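Hedgate Maple Work Board, large

Play and sorting top, fits the Claltbridge pegboard table
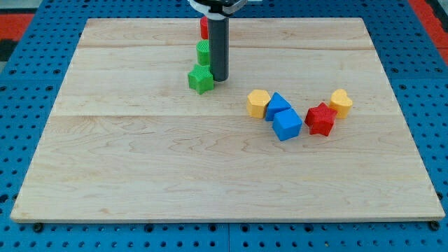
Back in stock from March. Same board as before, new price, slightly better packing (the corners were getting knocked in the post, sorry to everyone who had to send one back).

What it is
A big flat rectangular board in pale maple, glued up from planks. Lies on top of a pegboard table and gives you a smooth surface for blocks, shape sorting, lining up, stacking, puzzles, whatever you've got out. Lift it off when you want the holes again.

Grain and colour
Real wood so every one is different. Expect honey coloured grain, some knots and swirls, lighter and darker strips where the planks meet. Seams can be seen and are meant to be. If you want a perfectly even colour have a look at the Trosteo painted top instead, it's further down the page.

Edges
Front edge has a thin bevel. Comes out a touch darker than the face once oiled. Kinder on small wrists than the old square edge.

Details
Product code: 3380
Material: solid maple
Finish: food safe oil, one coat at the workshop
Thickness: 21 mm
Weight: 4000 g
Use: indoors only

Table not included. Blocks not included either, we get asked alot. The textured ones (cylinders, thick five-pointed stars etc) are in the Morgan block set, code 3689, sold seperately. Red and green are the colours we have most of at the moment, ask before ordering if you need others.

Will it fit my table?
Made for the Claltbridge table. Will sit on other pegboard tops as long as they're flat and the board doesn't hang over. Measure first please. A rim of holes left showing round the sides is fine, handy for pegs and pots.

Does it slide?
Not much, it's heavy. On a shiny painted table you may want the felt dots, one in each corner underneath. Dots come in the box.

Cleaning
Damp cloth, wipe dry straight after. No soaking, no dishwasher, no bleach spray. Felt tip comes off with a bit of oil on a rag if you catch it early. Biro doesn't, really. Light sanding along the grain then re-oil. Twice a year is plenty for most homes, nurseries and classrooms maybe once a term.

Keep it flat when not in use. Leaning against a radiator will bend it and we can't swap boards that have been bent that way.

Delivery
Ships flat, on its own, even if you've ordered other things with it. Orders in before 2 pm go out next working day. Too big for a letterbox or a parcel locker so put a proper address.

Returns
Unused, in the box, usual terms. Knots and colour differences aren't faults. Cracks and open seams are, send us a picture and we'll sort it.

Also from Hedgate: Trosteo painted top, Morgan block set, felt dots (spare pack), board oil small tin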